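Grusora: notes on the folding set

Sheila Garside
February
4 min read

# Grusora

README for the folding set. Wrote this fast, will tidy later. If something is missing ask me before you guess.

## What's in it

Clothes, being laid out and folded on beds. Home bedrooms, no shop tables, no ironing boards. 3,466 clips total. One garment per clip, start to finish, or as far as it got.

- knits: 1,170
- the rest: shirts, tees, pants, pillowcases, a few kids things

Split is by room. Same room never shows up in both train and test. Please keep it that way if you re-cut it, last time somebody shuffled the lot and the numbers looked great for a week.

## Folder layout

 grusora/
 clips/
 stills/
 labels.csv
 rooms.csv
 notes.txt

`labels.csv` has one row per clip. Columns:

- `clip_id`
- `room_id` (matches rooms.csv)
- `garment` (one word, lower case)
- `fabric` (knit, woven, fleece, unsure)
- `bed_cover` (plain, print, quilt, bare mattress)
- `start_state` (flat, spread, bunched, inside out)
- `end_state` (folded, half folded, gave up)
- `comment`

`unsure` is a real value, use it. Don't go fixing it to woven.

## Start states

Flat = laid out, sleeves where sleeves go. Spread = open on the bed but nobody straightened it. Bunched = dropped in a heap. Inside out trumps all the others, if it's inside out put that even when it's also bunched.

Spread vs flat is where most label fights happened. Rule now: if you'd have to tug a corner before the first fold, it's spread.

## Knits

Worst part of the set and the most useful. Hems curl, sleeves stretch when you pull them, and a fold that looks square slumps once you let go. Thick ones won't stay in thirds, so half and half again is fine and counts as `folded`.

Don't label sweater or cardigan unless you can see the front. Use `knit_other` if not. Same for scarves, a scarf in a pile looks like a sleeve.

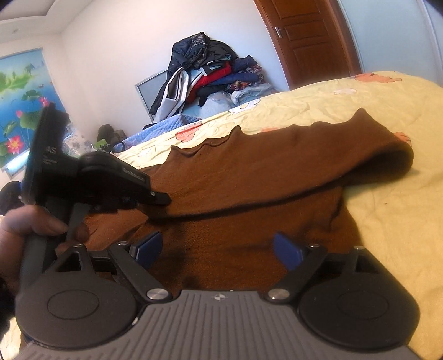
Color goes in the comment field, plain words: brown, gray, navy. No "taupe", no "oatmeal". Matters more for knits than you'd think, a brown one on a yellow sheet is easy to outline and a cream one on cream is hopeless. If garment and bed are close in color add `lowcontrast` to the comment so people can filter.

## Bed covers

Sheet pattern gets its own column after too many people asked. Any pattern at all is `print`, stripes included. Pale texture with no color change is `plain`. Quilts are rough on everybody, the stitching lines get mistaken for garment edges. Left them in anyway.

## Sources

Three batches, named after whoever pestered me for them: Druvureo, Brutolia, Pap. Batch name is the prefix on the clip_id.

- Druvureo: the big one, 2,000 clips, cleanest labels
- Brutolia: mostly knits, labels checked twice
- Pap: everything left over. Spelling in comments is all over the place, I've fixed maybe half

## Known problems

- 100 Pap clips have no `bed_cover` value. Blank, not "plain"
- some pillowcases are down as `shirt`, no idea how
- end_state missing where the clip stops early
- rooms.csv has a trailing comma on every line, strip it
- duplicate comments in Brutolia, harmles

## Using it

Load labels.csv, join on room_id, go. Stills are for browsing only, don't train on them, they overlap with the clips.

If you're just testing fold order start with tees. Then pillowcases. Leave knits till last.

Fixes go in notes.txt with your initals and the clip_id. I read it Monday mornings and merge whatever makes sense.

Contact: Sheila Garside, Grusora
© Grusora. All rights reserved.
Back to top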